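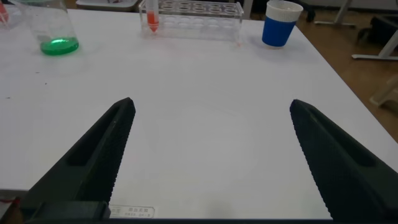

Wrist cam, fingers open, nothing held. Beaker with green at top left, orange-red tube in the rack, blue and white cup on the right.

November, notebook, pour task. Started 9:40.

Niall's message last night said the new Trilham build "solves transparent labware." I'd like it written down that I didn't believe this before I ran it, so that whatever follows can be read with that in mind.

What changed, according to the release notes: the detector now gets the wrist view and the head view together, the depth channel is ignored wherever the mask says "clear," and the rim of a vessel is fitted as an ellipse and lifted to 3D using the known table height. The last part is the only one I think matters. Depth on glass has been garbage since the start and we kept feeding it in anyway.

Retrained on the 4000 frames Catriona labeled. Validation numbers look great. They looked great last time too. I went through the split with her and the validation frames come from the same sessions as the training ones, same table, same light, so all the score tells me is that the network can remember a white table. Asked for a split by session. She's doing it, but it won't be ready before tomorrow, so everything below is on the old split and should be treated that way.

10:15. First runs on the arm. Perception only, no motion, gripper parked open over the table. Beaker rim found straight away and it held steady. I had expected it to jitter. The rack is another story. Clear block, rows of holes, and the ellipse fitter loves holes. It proposed the rack holes as vessel rims over and over, some with higher confidence than the beaker. Brorlow (the planner) then takes the top candidate by score, so in dry mode it happily planned a pour into the rack.

Pichit suggested a minimum rim size. Tried it. Works at this wrist height, fails as soon as the arm moves up, because somebody wrote the threshold in pixels. That somebody was me, at 10:30, being lazy. Changed to metric after the table lift. Better. Still don't like it: a narrow beaker would be thrown out along with the holes. A class label on the rack region and a rule that says "no pour targets inside a rack" would be the proper fix. Ticket opened, assigned to Niall.

Also the cup. Its white rim on the white table keeps coming and going in the mask while the blue part is rock solid, so the fitted "rim" drops to the top of the blue sleeve. A pour planned against that would have the tube mouth too low. We aren't pouring into the cup today, so I only logged it, but please don't anyone quote "works on cups" from this session.

11:20. Controller. Innes has replaced the open-loop tilt profile with a closed loop: tilt rate is set from the stream width seen by the head camera, and stops on a level estimate in the beaker. I asked what happens when the stream can't be seen. Answer: holds the last tilt rate. I asked for how long. Answer: forever. We talked about this. It now freezes tilt after a timeout and backs off to the last angle where no stream was detected, which I still think is only half safe, as that angle depends on how full the tube is and it was recorded earlier in the pour.

Tube grasp comes from Lotik, same config as before, force limit lowered one step. The serrated pads grip well enough, but I worry about the tube rotating between them during tilt. The controller assumes the tube axis is fixed in the gripper frame. There's no check on this anywhere. If it slips, the tilt angle we log is simply the wrist angle with a nice name on it. I renamed the log field to wrist_tilt until someone measures the real thing.

13:05. Live runs after lunch. 40 pours, yellow-green into the beaker, tilt loop on, level stop on, Nuala at the stop button and writing notes by hand. I insisted on the handwritten notes, and I'm glad I did, see below.
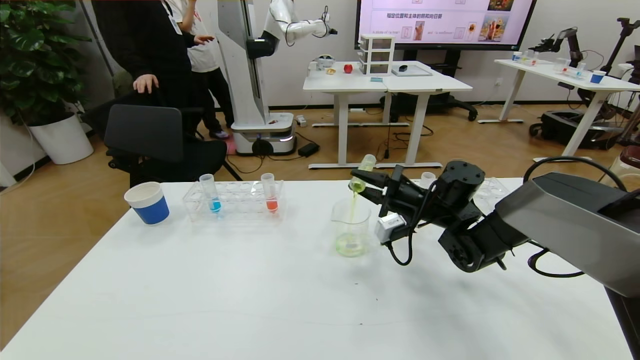

The liquid often runs down the inside wall of the beaker instead of dropping free. Good for splashing, bad for us: the stream detector was tuned on free-falling streams against a plain background, and once the liquid clings to the glass the width estimate is mostly a reflection. In those pours the loop thinks the flow is thin and asks for more tilt. Innes says the rate cap catches it. The cap does catch it, meaning the loop sits at the cap and we are back to an open-loop profile with extra steps.

To check this I plotted tilt rate against time for every pour and asked Innes to point to the ones where feedback did something. He picked out a few where the rate clearly drops as the stream widens. Fair. In 19 of the 40 the rate goes to the cap and stays there until the level stop fires. I don't see how that counts as closed loop.

Success flags. The automatic check says a pour is good if the level estimate lands in the band and no "spill" mask shows on the table. Nuala's sheet and the automatic column disagree in places. The worst is run 2223: flag says success, her note says drip on the table after the tube was turned back up. Went through the head video. The drip falls behind the gripper, in a spot the head camera can't see, and the spill check had already closed by then. Two separate problems. The check needs to stay open until the tube is upright and clear of the beaker, and it needs a look from the wrist once the arm has moved away. Until both are in, the spill column is worth very little and I've asked for it to be left out of the summary.

Niall's view is that one bad flag in a batch is noise. My view is that we found it only by comparing against paper, and the earlier batches have no paper.

Also from the head view: the background is busy. There were people standing about, the big screen was on, and there's a table behind with an apple and drawers on it. Trilham put a low-confidence vessel box on something over at the right-hand table during a couple of pours. Brorlow ignored it as out of reach, so no harm, but it shows how much of our tidy behavior is coming from the reach filter and how little from the detector. Turned the filter off in replay to see what the ranking looks like without it. It looks bad. Saved under replay/no_reach for anyone who wants to be annoyed.

15:30. Tried one thing for the wall-clinging stream: ignore width completely once liquid is visible at the bottom of the beaker, and run on the rate of change of level. Replay only. The level signal is slow and it steps, as the layer is shallow and a few pixels make the whole estimate. Filtering it enough to be smooth makes it too late to be useful. Yule (the person, not the repo) thinks a scale under the beaker would end this discussion. I agree. Innes doesn't want it because "the point is vision." I'd take a scale for ground truth at the very least, and then we could find out how good the vision is, a number we currently don't have.

State of things at close:

Rim fit on the beaker: keep. Best part of the build.
Rack holes as targets: metric size filter in, proper rule pending (Niall).
Cup rim: known wrong, don't use.
Stream-width loop: leave on, but report it as capped when it's capped. Added a flag for this.
Timeout on lost stream: in, tested in replay, not on the arm.
Tube slip: no measurement. Pichit is going to try a stripe of tape on a tube and track it from the wrist.
Spill check: not to be trusted.
Session split: Catriona, tomorrow.

I changed Niall's line in the changelog from "solves transparent labware" to "improves rim localization on one beaker." He has changed it back once already. I've changed it again and locked the page.

Config and logs are in the usual folder. If you rerun, use the branch with the metric threshold, main still has the pixel one.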